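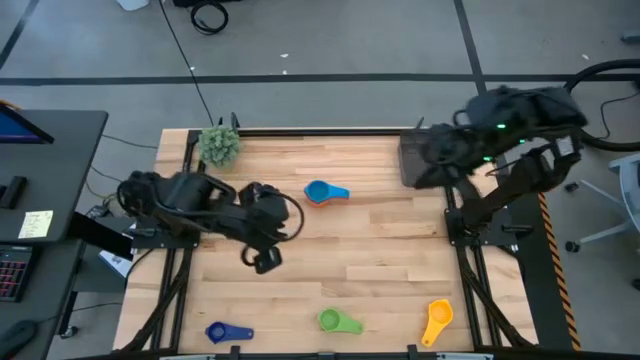 From: Wendell Crenshaw
To: Campus Talks list
Date: November 2, 2021
Subject: Re: Whitlock Lecture, room and readings

Hi everyone,

Thanks for all the replies to my first note, and especially to Mito, whose message I'm quoting below so that people who joined the list this week can follow along.

Mito wrote:

> Is the Gerar talk still in the small seminar room? I told my
> methods class about it and got more hands than I expected.
> Also, a few of them have never looked at a court record in their
> lives. Is there something short they could read first? The
> book is great but it's long, and the middle chapters assume you
> already know how county courts kept their papers.
>
> One more thing. Last year the discussion ran over and people
> with evening classes had to walk out during the best part.
> Could we start the questions earlier?
>
> Mito

Good news on the room! We've been moved to Bustero Hall, the big lecture room on the ground floor, which seats 174. Bring the whole methods class. Bring their roommates. The doors on the parking lot side will be unlocked, so you don't have to go all the way around through the courtyard.

For anyone who missed the first announcement, Professor Gerar is giving this year's Whitlock Lecture on eviction cases in small county courts, and I can't say enough about how good this work is. She and her students read 1281 case files from a single county, by hand, one folder at a time, and built a record of who showed up in court, who had a lawyer, how long each hearing lasted and what the judge wrote down afterward. The earliest file is from 1976. A lot of what we think we know about eviction comes from big cities with good electronic records, and she's asking what the picture is in places where the clerk kept everything in boxes (and sometimes in the wrong boxes).

The part I'm most excited about is the section on tenants who never appeared. The usual reading is that they gave up or had already moved out. She went back through the notices and looked at where they were mailed, and when, and the story gets a lot more complicated from there. I heard an early version at a workshop and wrote so many notes in the margin of my program that I couldn't read the schedule anymore. I'll stop there and let her tell it.

On readings: I asked her for something short and she sent an eight-page piece on how the files were coded, including the questions her team argued over. It's very readable. A student who has never seen a docket sheet will be fine with it, and there's a sample sheet at the back with every field explained. It's in the shared folder under "Whitlock." If you only have ten minutes, read the section on missing files — it's the best plain explanation of that problem I've come across, and I plan to use it in my own class in the spring. 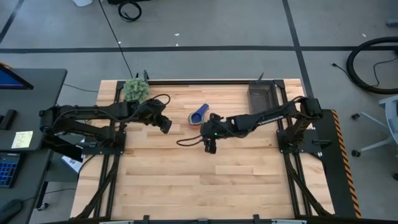
Do students have to register to attend?
Only if they want the boxed supper; everybody else can simply walk in and take a seat.

Mito's point about the questions is a fair one. Professor Gerar has agreed to talk for forty minutes and then go straight to discussion, with students called on first. I'll moderate. If you'd like to send a question ahead of time, reply to me and not to the list, and I'll work it in. The ones I've received so far are terrific, including one about whether hearing length tells you anything when the clerk rounded every time to the quarter hour.

I still need two people to meet with her graduate student the next morning over coffee. He's starting a follow-up study with former tenants and would love to talk with anyone here who has done interviews in rural areas. He's thinking through how to find people whose last known address is decades old, and I know at least a few of you have been through exactly that.

The sound system in Bustero can be weak toward the back, so come down front if you have trouble hearing. A recording will go up for list members, minus the discussion.

See you there!

Wendell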